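Replacing Liners in Office Wastebaskets

Applies to: all shared work areas at the Laltgate and Draddale offices
Issued by: Elaine Barros, Building Services
Last revised: June 1, 2024

Staff are asked to change the liner in a shared wastebasket when it is three-quarters full. Food waste must be removed by the end of the working day.

Before you begin

Obtain a size 13 liner from the supply closet. If the closet is out of stock, call extension 3079. Do not use the clear recycling bags.

Steps

1. Gather the edges of the used liner and lift it straight up.
2. Press out extra air gently, then tie the top in a single knot.
3. Check the inside of the wastebasket for spills. Wipe it with a damp cloth and let it dry.
4. Shake the new liner open and lower it in until it touches the bottom.
5. Fold the top of the liner over the rim - at least 3 inches on every side.
6. Take the tied bag to the collection room. Bags left in hallways will not be picked up.

Broken glass, batteries and printer toner do not go in office wastebaskets. Questions about these items should be sent to Maiara Paiva.

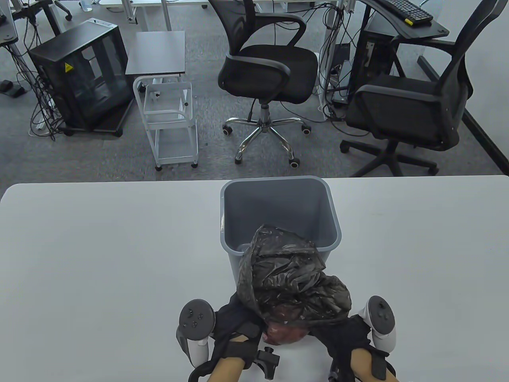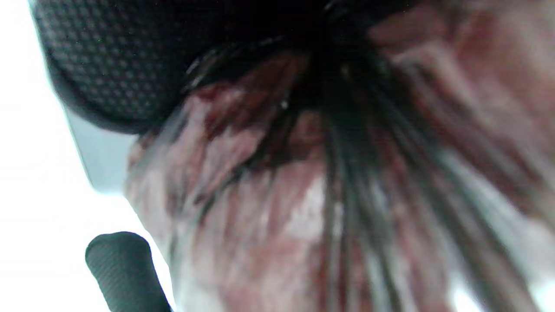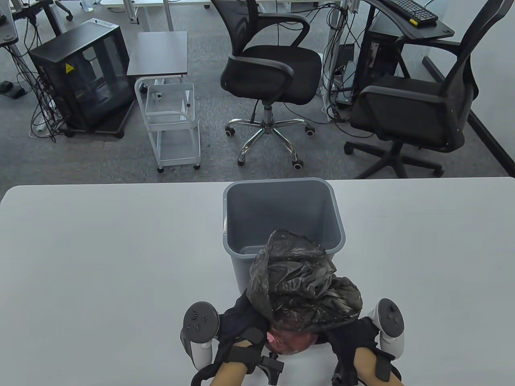

First and last pictures: black plastic bag and gray wastebasket.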